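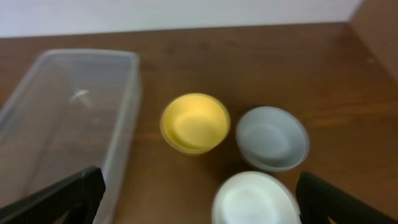 Wrist view soft after finger pad swap - remount or refocus?

benjie_catacutan
Mar 9, 2026
Bowl-sorting cell, two-finger gripper, clear bin on the left, bowls to the right of it. I put new textured pads on both fingers and now the wrist view looks soft like the one up top. Missed 8 picks out of 127. The Cluno guide says to redo the whole camera mount after any finger work. Has anyone done that and seen a difference?

wivbridge_tech
Yes. Do the mount. Ours was loose and we chased it for two weeks.

jmagbanua
I don't buy it. Everything in that shot is a little soft, table grain included, and that looks like motion to me. Was the arm stopped when it grabbed the frame?

benjie_catacutan
Settle time is whatever it shipped with. I never touched it.

jmagbanua
Then raise it before you pick up a wrench. Take one shot with the arm parked and compare. If the parked one is sharp, your mount is fine and the guide is selling you an afternoon of work.

wivbridge_tech
A loose mount shakes too, Jocelyn. Longer settle just hides it.

jmagbanua
Could be. So put a finger on the bracket and push. Takes less time than typing this.

rivera_cell2
I'd worry more about the clear bin. Ours threw glare off the plastic and the software kept calling it a part. Which bowls did it miss?

benjie_catacutan
Mostly the white one. Didn't log the rest.

jmagbanua
Log them. Right now we have three theories and no list.

benjie_catacutan
Fine. Bracket doesn't move when I push it. Parked shot and a log next, mount stays on for now.

wivbridge_tech
Still say check the screws.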